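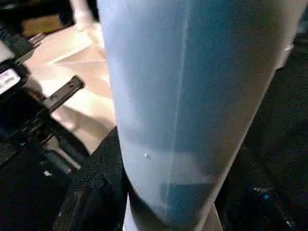

Dear Anisa,

Quick one on how the grant's going at Dirnham, before everyone vanishes for New Year. We've spent 33 per cent of the equipment money, nearly all of it on the arm and its wrist camera (Effiong held their May price for us, hooray!). Still to buy are 2 spare sets of finger pads and a proper bench. Hokero quoted 22 weeks for the bench, so I've asked Trururard as well and I'm chasing them. Close-up grasping is what we're spending our days on, and I'd like to put about £6,000 of the underspend towards better lighting for it, if you're happy with that.

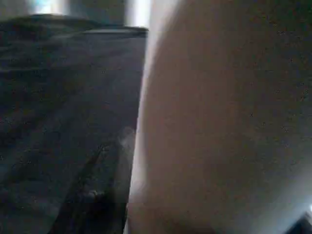

What I need from you

A yes or no on the lighting, and the new claim form please!

Recent updates
Effiong order confirmed
Bench quotes: Hokero
Dirnham room move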